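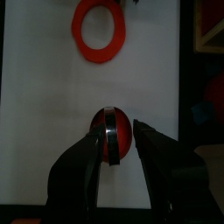 May, evening. Bolby, second visit

Back from Bolby with a headache from squinting. They keep that room so dark I had trouble reading my own notes. Sang had promised me "table clearing, near domestic standard," and I went in wanting to be fair to it.

The job is small. A white sheet, a flat red ring lying on it, a plain metal can with something red inside, and a pair of black gripper fingers that have to deal with them. My grandmother would have had the lot put away before the kettle boiled. The people from Basgate talk about 2000 trials as if the number settled something. I asked how many of those were on a table the machine hadn't met before and got a long answer about lighting.

I'll give them the ring. Going for it with one finger inside the opening and one outside the band is how I'd do it myself.

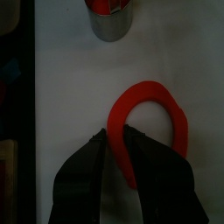 What bothers me is how much room the thing is given. My kitchen counter has never had that much bare space on it, and the sheet has a few wrinkles at most. Put down a damp dish towel, a bread bag and yesterday's mail and I'd like to see the success rate then.

Ernemer want up to 800 words from me on whether a household should start saving for one. I have 166 so far and most of them are rude. My feeling tonight is no, and not next year either. For a shop floor, with the same part in the same place all day, maybe. I said so on the way out and they were polite about it.

Must ask Sang for the failures as well as the good runs. Also left my umbrella there.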